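Chore notebook – November, upstairs tables 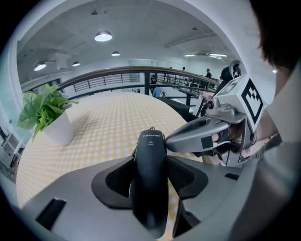 Hand-held gripper at the round table by the railing, plant on the left.

Started this page at 9:40 with coffee number two, so excuse the handwriting when I scan it. We've been asked (again!) whether the Plutholm arm could clear and wipe tables in a place like the Jimance building by spring, and I keep giving a different answer depending on how my day has gone. So I'm writing down what I think right now, and whoever picks this up after me can argue in the margins.

First the boring part. 138 demos in the table folder as of last night. 32 of those I've marked as junk, mostly because the tracking hopped when the hand turned too far over, and a few where I plain forgot what I was supposed to be doing and put the cup back where it came from. Please don't delete the junk ones yet. I want to look at the hops against wrist angle and see if there's a pattern, because if it's always the same quarter turn we can just teach ourselves to stop doing it.

What I like about the hand-held way of doing this is how fast you find out which chores are really chores. Picking up a cup is a motion. Clearing a table is a whole string of small decisions, and I had no idea how many I was making until I had to make them with two fingers. Do I move the plant or go around it? Is that napkin trash or is somebody coming back for it? I go around the plant every time, for what it's worth. It has big leaves that spread out, and the one time I shoved the pot over to get at the cloth behind it I got leaf all over my wrist view and couldn't tell where the fingertip was. Going around costs a couple of seconds. Fine.

The tablecloth is its own little project. It's checkered, pale yellow and white, and I love it and I wish it would go away. Cloth slides. You wipe toward yourself and the whole thing creeps along, so by the fifth pass the edge is hanging lower on your side and anything light has come along for the ride. A person fixes this without thinking, one hand flat on the cloth and the other one wiping. We have one gripper. I tried wiping in short strokes from the middle out, changing direction each time, and that's much better – slower, uglier, but the cloth stays put. Those are the clips tagged "short strokes." Stoica (the new policy, not the old one, I know, we need better names) should get only those for the first training run. If we mix them with the long wipes I think it'll learn something in between that does neither job.

Round table, also worth a note. All our bench work was on square tables, and the old planner was quietly using corners to figure out where it was. No corners up here. I'd like the next version to follow the rim, which I can do by hand pretty easily if I let the finger hover just past the edge and walk around. Doing the walk with the arm on its cart is another story. Put that under "later."

People. This is an open balcony and there are folks on the other side of the railing most of the time, plus whatever's happening on the level below. I don't mind it for recording. For a machine working by itself I mind it a lot! Our person detector was tuned in a room with a door. With a railing full of thin balusters between it and everybody, I expect it to stop constantly for people who are nowhere near the table, and a table-clearing robot that stops all day is just a very expensive coat rack. We need some notion of "on my side of the railing" before anything moves up here under its own power. I'd make that a hard rule.

Lights: leave them on the whole time, all of them. I get a bit of glare near the ceiling, and the exposure pumps when I tilt up, so keep the wrist low. White ceiling, white wall, not much for tracking to grab onto up there either. Table and railing are your friends.

OK, so can it do the chore? Bench numbers from the last Florasix run, same arm, square table, no cloth: 102 tries at pick up the cup and put it in the tub, 56 clean ones. That's a bit better than a coin flip on the easiest piece of the job, on our best furniture. I timed myself doing it bare-handed on the bench and got bored before I got a miss. So no, I wouldn't sell anybody a table clearer this year. Wiping, though, I'm more hopeful about than I was last month. It's forgiving. Miss a spot, come back over it, no harm done, and nobody's cup ends up on the floor. If I had to pick one thing to show in the spring it would be wiping a table a person has already cleared. People can carry their own cups for a while longer.

Things I still need to do, in no order:
Re-tape the grip, it's starting to feel slick under my ring finger.
Record a set from the railing side of the table, everything so far is from one side.
Try a damp cloth, the dry one is cheating.
Rename the Stoica folders before somebody trains on the wrong one.
Ask if the tablecloth can be clipped at the rim. I go back and forth on this, it feels like changing the chore to suit the robot, but plenty of outdoor cafes clip theirs and they aren't doing it for robots.

2:15, arm is sore, short strokes set is copying over now. Gripper goes back on the charger shelf, left side.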